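4. Washing your Rolilura round tablecloth

1. Shake the cloth outdoors and close the Furnar clips so they don't snag in the drum.
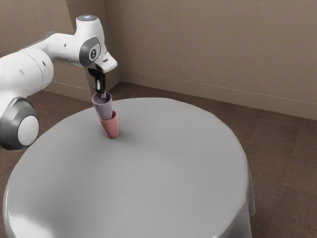

Wash it on its own the first time – the dye needs one good rinse to settle. Pale grey, like the cloth under the pink and lavender cups, is the shade we get the most letters about, so do please skip the bleach!

2. Hang it up damp, and smooth the hem with your hands.

Caution: never tumble dry.
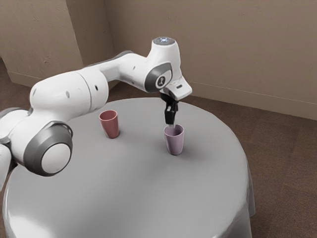

Dridska, 6th May

Note: cloths from batch 204 may be ironed on low.

Talukder Home Linens – contact Dwynwen Edwards, ext. 605 – Back to top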